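**Geretti Court Low retro: sizing, the sole, and is it worth it at this price**

**lacequeue** wrote:

Has anyone had the new Geretti Court Low in hand yet? The store page says October 3, 2019 for the white/forest pair and then "April" for the gum sole version. I had the originals in high school and wore them until the heel went through. I want to know two things before I order. Does it run long like the old one did, and did they keep the stitched cupsole or is it glued now?

I'm a 10.5 in most things, 10 in the old Geretti.

---

**midsole_mark** wrote:

Got mine early through Handis. It runs true now. I went down a half out of habit and had to send them back. Toe box is a bit wider than the old one, the heel is about the same.

Sole is stitched. You can see the thread if you bend the forefoot.

---

**akinyi_g** wrote:

Stitched at the toe and heel only. The sides are glued with a molded line that looks like stitching. I pulled at mine with a fingernail and there's no thread there. For the price I think that's poor.

---

**midsole_mark** wrote:

Mine has thread on the sides. Are you sure you have the Court Low and not the Court Low SE? The SE is the one Rweyemamu carries and it's a different build.

---

**akinyi_g** wrote:

Box label says Court Low, no SE. Bought from Handis, same as you. Could be two factories.

Akinyi Gachanja, if anyone from the swap list is wondering who this is.

---

**lacequeue** wrote:

So it's a lottery on the sole. Not what I wanted to hear. What about the green? In the press shots it looks almost black.

---

**shelfpull** wrote:

I can speak to the green, I had the pair next to my old ones last night.

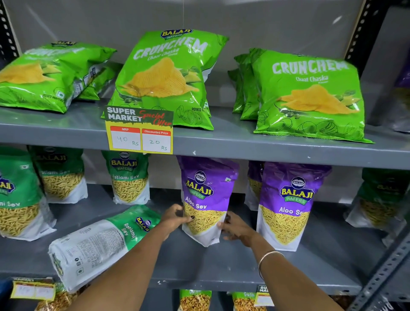

Forest is the name on the box and forest is what you get on the heel tab and the lining. It's dark, and under a warm bulb it does go nearly black like the press shots. The original was a much louder color. If you remember the '90s pair, the tab was close to the bright green on those Crunchem chip bags, and people either loved it or took a marker to it. The new one goes with more pants, I'll give it that. I still would have liked the loud one. The leather is better than I expected, with a fine grain and no plastic smell, and the tongue has real foam in it. Laces are too short by one set of eyelets if you lace all the way up.

---

**olaia_c** wrote:

The original wasn't that bright. It faded bright. I have a deadstock pair and the tab is a mid green, a little bluish. What you're remembering is a pair after years of sun.

---

**shelfpull** wrote:

I bought mine new and they were bright on the first day. Maybe there were two runs.

---

**olaia_c** wrote:

There were two runs, but the second one was the navy. I'll look at the catalog when I get home, I have the Geretti one from that year somewhere in a box.

---

**lacequeue** wrote:

Please do. How many of these did they make, anyway? Handis is already out of my size.

---

**midsole_mark** wrote:

The card in the box says 1,000 pairs for the first drop. Mine is stamped 879 on the inside of the tongue.

---

**akinyi_g** wrote:

Mine has no number at all. That makes me think the numbered ones are a separate batch, and that would explain the sole as well. If you want the stitched version, look for the stamp.

---

**midsole_mark** wrote:

That makes sense. I take back the SE comment.

---

**olaia_c** wrote:

Found the catalog. The color is listed as "court green" and the photo is so badly printed that it could be anything. So we're both stuck with our own shoes as evidence. I'll leave it there.

One more thing on fit. If you use a Nirkero insole, pull the stock one out first. The two stacked together lift your heel out of the collar. 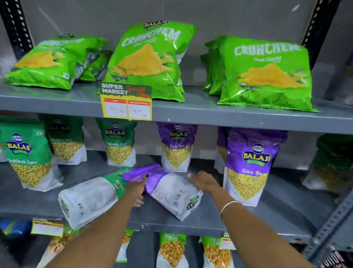
Can you get the stock insole out without tearing it?

It's only glued at the heel, so lift it from the toe end and peel slowly, and it comes up in one piece. I did both shoes that way and put the stock ones back in later with no trouble.

Olaia Carrasco

---

**shelfpull** wrote:

Mine was glued the whole way and left foam behind. Unnumbered pair, for the record.

---

**akinyi_g** wrote:

Mine came out clean, also unnumbered. So that part isn't the batch.

---

**lacequeue** wrote:

Thanks all. I found a 10.5 at a small shop and asked them to check the tongue before I paid. It has a stamp, and they sent me a close-up of the side where the thread shows. Ordered. I'll post again once I've worn them for two weeks, and I'm buying longer laces now.

---

**midsole_mark** wrote:

Get flat ones. The round ones slip.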